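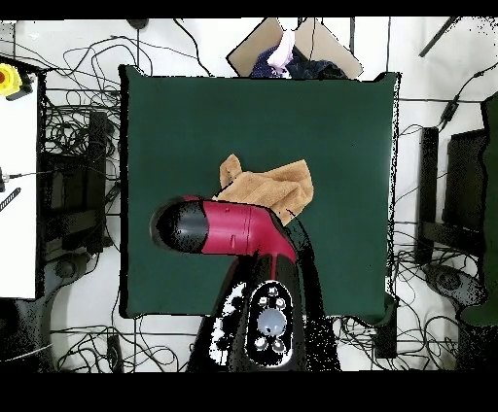

Hard water and towels, part two

July 5, 2021

After the April post I got several questions about why towels go stiff on the line, and whether the softener settings I gave were the whole answer. They were only part of it. The other part is detergent dose, and I have now had time to test it.

Our supply at the Stelotham house measures 220 ppm as calcium carbonate. Calcium and magnesium bind with some of the detergent before it can do any cleaning, and what forms is partly deposited in the cotton loops. Over repeated washes the loops lose their ability to move freely. Adding more detergent compensates up to a point, after which the machine can no longer rinse it out and you have a second residue on top of the first.

I ran 4 bath towels through 30 washes, two with the softener in the circuit and two with it bypassed. All were the same cotton terry from the same pack. Detergent was Trustton powder, weighed on a kitchen scale, because the scoop supplied with it varies too much depending on how hard you pack it. Wash temperature was 140 F throughout with one extra rinse. 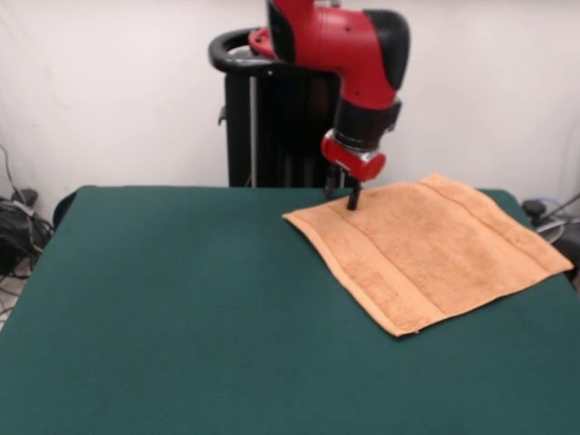
The bypassed pair gained weight steadily and took noticeably longer to soak up a measured spoonful of water. The softened pair held close to their starting weight on a reduced dose. At the full dose printed on the box, the softened pair also began to feel slick, and the rinse water foamed – a clear sign of overdosing for soft water.

Recovery is possible. I soaked the bypassed pair overnight in warm water with citric acid, then washed them twice with no detergent. Most of the absorbency came back. Do not mix the acid with bleach, and do not use it in a machine with exposed zinc or aluminum parts.

Fabric softener was left out of all of this. It coats the fiber and makes the absorbency figures useless.

For reference, the unit is a Workow single tank with the resin changed last year. The meter read 3158 gallons at the end of the run, and regeneration is set to happen at night. I still have the older Mfinanga valve in the garage and plan to rebuild it once the new seals get here.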